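Chapter 4
What the Cell Really Costs

Before you read: have your Chapter 3 worksheet handy. You'll need the parts list from it. If you skipped it, go back, this chapter won't make much sense otherwise.

Most first budgets for a picking cell start with the arm. Price of the arm, price of the gripper, add them up, done. Then the purchase order goes out and the phone starts ringing. Who's building the table? What bin? Clamps?
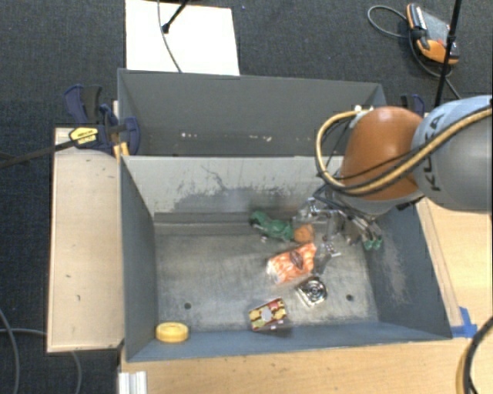
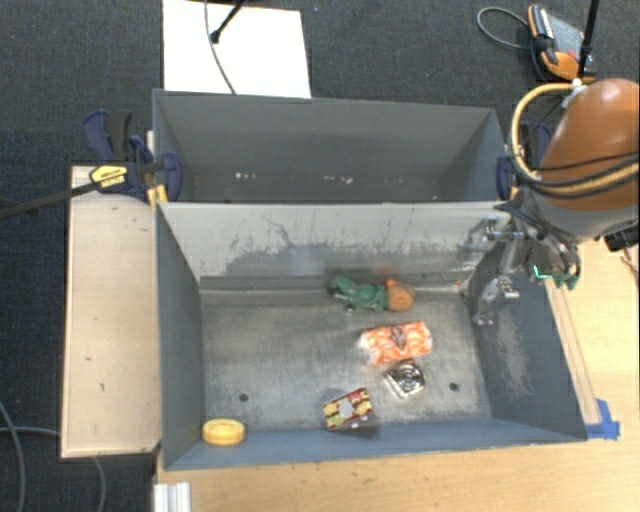

Count the lines on your quote. Then count the things in a working setup like the one shown, bin, table, clamps, cable, tape. Bet they don't match. Catherine Halliday disagreed with an early draft of this page and wanted it said: the small stuff is cheap, and a buyer who spends a week pricing clamps has wasted more in wages than the clamps cost. Put in one lump sum, she says, and get on with it.

Fair point. We'll do it both ways. Lump sum first (4.2), line by line after (4.3), and you can see how far apart they land.

Key terms for this chapter
Cell
End effector
Lead time
Lump-sum line
Integration hours
Spares allowance

4.1 Three piles

Sort every cost into a pile before you put a number on it.

Pile one, bought once. Arm, controller, gripper, table, bins.
Pile two, bought again and again. Finger pads, cables, tape, test objects. Test objects get chewed up faster than you'd think, so a box of mixed household items goes on the list every quarter.
Pile three, people. Setup, programming, training, the afternoon lost when a cable snags.

Pile three is the one that gets left off. In the Strachan warehouse plan, which we follow through the rest of the book, the first draft had 24 hours down for setup. Final tally was 90. Same arm, same gripper, same room. The extra hours went to bin position, mostly. Move the bin, reteach the picks, clamp it, find out the fingers don't reach the corner, move it again.

So: does your bin have sloped walls or straight? Decide early. It changes which gripper you can use and wich picks you have to teach. Do not leave this for the integrator to guess.

4.2 The lump-sum method

Quick version. Get two quotes for the arm and gripper together. Strachan asked Pekden and Kanell. Pekden quoted with the controller, Kanell without, so the two totals could not be compared until someone called and asked. Always ask.

Then set one line for everything else and write down what it covers. If it isn't written down it isnt covered. Alasdair Gunn's rule for the Strachan plan was no lump sum without a list stapled to it, even a bad list.

Lead times go next to prices, same sheet. Strachan's arm took 70 days from order, the gripper 80. Ordered the same morning, and the arm still sat waiting on the gripper. Ten days of floor space, paid for. If you want the cell running by December, count back from the slowest item.

Try it now: take your parts list and mark each item 1, 2 or 3. Anything you can't place, circle it and bring it to 4.3.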